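Tue 30 April — notebook, Barua notices

Long day, so this will be a long entry. Get a coffee first if you're reading it at your desk.

We started with the returned reply cards from the Barua mailing. The town sent out 1266 letters telling people that trash pickup is moving from the front curb to the back lanes in August, and we have now been asked, rather nicely, why so few households seem to know anything about it. Karthik had the letter up on the wall before I got my coat off. I had read it before, of course, but reading it cold at eight in the morning was a different experience. The word "lane" first turns up in the fourth paragraph. Before that you get the ordinance number, a history of the old contract, and a lovely sentence about "service realignment" that I had to read three times, and I'm paid to read these things!

Karthik did his usual trick of folding the page so only the top third shows, the way it looks when you slide it out of the envelope and are already walking toward the recycling. On that third there is the seal, the address, the ordinance number, and "Dear Resident." So if you stopped there you'd have learned that the town knows where you live.

Plan for the week was to write new versions and try them on real people from the neighborhood. I had drafts A and B ready from last week, and Anwara brought a third one that she wrote on the bus. I'll say now that hers is the best of them.

**Draft A.** Same letter, cut to one page, date moved to the top. Plain, polite, still a bit stiff. Opens with "Starting in August, please put your trash in the back lane."

**Draft B.** Postcard. Big type, a small map of the block with the lanes shaded. Almost no words. I was very fond of this one going in.

**Draft C (Anwara's).** Half a page, written as answers to the things people asked at the counter in the spring. What if I have no back gate? What if I can't roll the cart that far? Will my day change? Who do I call? She put the "can't roll the cart" one second and I'd have put it last, and she was right.

Sessions ran through the late morning and again after lunch, in the big room on Estcombe Street. We kept them short. Each person got one draft, had as long as they wanted with it, then put it face down and told us in their own words what they were supposed to do and when. No leading, no helping. (I did help once. A very sweet older man was so close to getting the pickup day and I nodded at him like a grandmother at a spelling bee. I've struck his sheet and apologized to Genivaldo, who keeps the sheets.)

Notes while they're fresh:

- Draft A does fine on the month and badly on the reason. People filled in their own reason, and it was nearly always money. One woman was certain the town was selling the curb space for parking. I can see why she'd think it. The letter gives no reason at all, and if you leave a hole like that the neighbors will fill it for you by suppertime.
- Draft B, my darling, did poorly. People liked it and turned it over and said it was cheerful, and then told us the shaded parts were where you weren't allowed to put trash. Shading reads as "keep out." I should have known that from the Sevora parking maps, where we had the very same trouble, and I wrote it down at the time in this very notebook and then forgot I'd done it.
- Draft C people talked back to it. One man argued with the answer about gates for quite a while, and when we turned the page over he had every detail right, the month, the day, the phone number. He was still annoyed. I'd call that a good notice.

The renters came up again and again, and I want this on paper so it doesn't slide. The letters went to the owner of record. In the blocks closest to the old tannery a great many homes are rented, and the owners live in Noltbridge or farther off, so the letter is sitting on a kitchen counter twenty miles from the trash cart it concerns. It won't matter how well we write the thing if it's mailed to the wrong kitchen. Janaka is going to ask the water billing office whether we can use their list, which goes by who pays the bill and ought to be closer to who lives there. It may be slow. Water billing has its own way of doing things and I have learned to send cookies.

Second thing, the languages. The current letter has a line at the very bottom, in English, saying translations are available on request. I don't think I need to write out what's wrong with that. Genivaldo offered to do the Portuguese himself, and he did a first pass of Draft C over lunch with his sandwich in the other hand. He noticed that our phrase "set out your cart" has no tidy equivalent, and when he went looking for one he decided the English wasn't clear either. Set out from where? So we've changed the English to "put your cart in the lane behind your home," which is longer and much better. I wish we always translated before we finished writing.

Third, the reason. We went back and forth over how much to say. The true reason is that the trucks can't get past the parked cars on the narrow blocks and keep skipping them, and the residents know this better than anyone as it's their trash that gets skipped. I'd like to say so in one sentence. The town's concern is that it sounds like blaming people for parking. We tried "The trucks often can't get through on the street side" and read it aloud to each other until it stopped sounding like words at all. I think it's fair and doesn't scold. Leaving it in for now, with a pencil mark next to it.

Somewhere in the afternoon I also lost an hour to the question of timing. If the change is in August, a notice now is too early for anyone to act on and a notice in July will hit people on vacation. My feeling is you need 2 mailings: one well ahead with the reason and the answers, then a very short one 30 days before that says only the day and the place. The second one could even be my poor postcard, with the shading taken off and a plain arrow put in. I'm not ready to let it go.
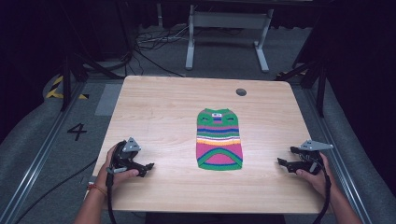 Fouad doesn't think a second mailing will be read by anyone who skipped the first, and he'd sooner spend the postage on stickers for the carts themselves. Put the new day on the lid, he says, where a person has to look at it with the trash bag in their hand, and have the crews stick them on during the last few curb pickups. He also pointed out that the sticker reaches renters without anybody having to ask water billing for a thing.

I didn't love hearing it, having just talked myself into the postcard, but the part about renters is hard to argue with. What I don't know is whether the crews have the minutes to spare at each stop, and whether a sticker holds on a lid that's been rained on. Asked Fouad to find out about both. If it's possible, I'd do the long notice in the mail and the sticker as the reminder, and the postcard can go in the drawer with its friends.

For Thursday:

- Draft C again, with the lane wording and the truck sentence in, and the phone number moved up under the heading
- A version of C without the truck sentence, so we can see what people invent in its place
- Genivaldo's Portuguese, read by somebody who hasn't seen the English
- Janaka on the billing list
- 4 sticker layouts from Karthik, printed at real size, please, and tried on a real cart
- Me: write up the shading problem properly and tape it inside the cover of this notebook where I'll see it

One loose end. The gate question still has no true answer. Draft C says "call us and we will work it out with you," and Anwara rang that number at half past three to see what would happen. It went to a recording about leaf collection. Left a message with the office asking who picks up that line now. Chairs are stacked, the sheets are in Genivaldo's folder, and the leftover drafts are in the tray by the door.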